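## 4. Fitting the transponder and checking your first laps

Read this section before your first practice session at Kuser. It covers the Tarnix transponder that every kart must carry, from rental classes to seniors. If your kart already has a bracket on the seat back, start at step 3.

You will need:

- the transponder and its red pin
- the bracket and two cable ties
- a tape measure
- your class card

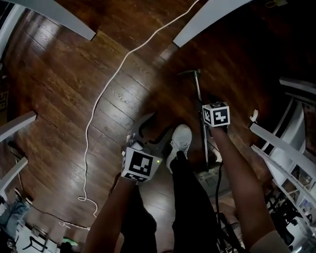 **Wevenon Kart Club - Timing and Scoring**

### 4.1 Mounting

1. Clean the back of the seat with a dry rag. Grease keeps the bracket from sitting flat.
2. Hold the bracket upright against the seat, with the arrow pointing down, and fasten it with both cable ties. Trim the ends.
3. Slide the transponder in until the lip clicks over the top edge.
4. Push the red pin through both holes and bend the tail over.
5. Measure from the underside of the transponder to the floor. The reading must be 21 cm or more with the driver out of the kart.

**Note:** Cadet seats sit lower. Use the short bracket for these karts and mount it at the top of the seat.

**Caution:** Do not drill the seat. A drilled seat will be turned away at tech inspection, even if the hole is later filled.

### 4.2 Charging

1. Place the unit in the charging cradle with the label facing out.
2. Leave it until the light stops blinking. A flat unit needs to be left overnight.
3. Check the charge on the pit display. Units below 80 percent should not go out for a race day.

Don't charge a unit while it is still on the kart. Engine heat shortens the life of the battery, and units returned with swollen cases are billed to the entrant.

### 4.3 Matching the unit to your entry

1. Open the Haruna timing app and choose **My Kart**.
2. Type in the number on the transponder label. Club loan units start at 1910.
3. Select your class and save.
4. Roll the kart over the loop at pit exit. Your kart number should show on the pit display within a few seconds.

If the wrong kart number comes up, go back to step 2 and re-enter the label number. If no number comes up at all, see 4.4. 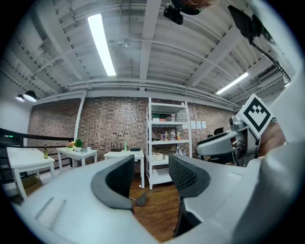 A note sent in by a cadet parent after the March round: we had the number right and the class wrong, so our laps went to the junior sheet all morning. Check the class line before you save, the app fills in whatever you ran last time.

We have left that note in because the same mistake turns up at most rounds. Laps posted to the wrong class can be moved, but only if you report it before the results are signed.

### 4.4 No laps showing

Work through these in order:

1. Look at the light on the unit. No light means no charge - swap it at the timing hut.
2. Make sure the arrow on the bracket points down.
3. Check for a floor tray or ballast plate under the unit. Lead blocks the signal. Move the ballast at least one hand's width away.
4. Ask for a loop test. These are run until 8:30 a.m. and again at lunch.

**Caution:** Never stop on the track to look at the unit. Finish the session and come in as normal. Lap charts are kept by hand for the finals.

### 4.5 Returning a loan unit

Pull the pin, wipe the unit down, and hand it in at the timing hut before you load up. The charge for a lost unit is $200. Keep the bracket on the kart for next time.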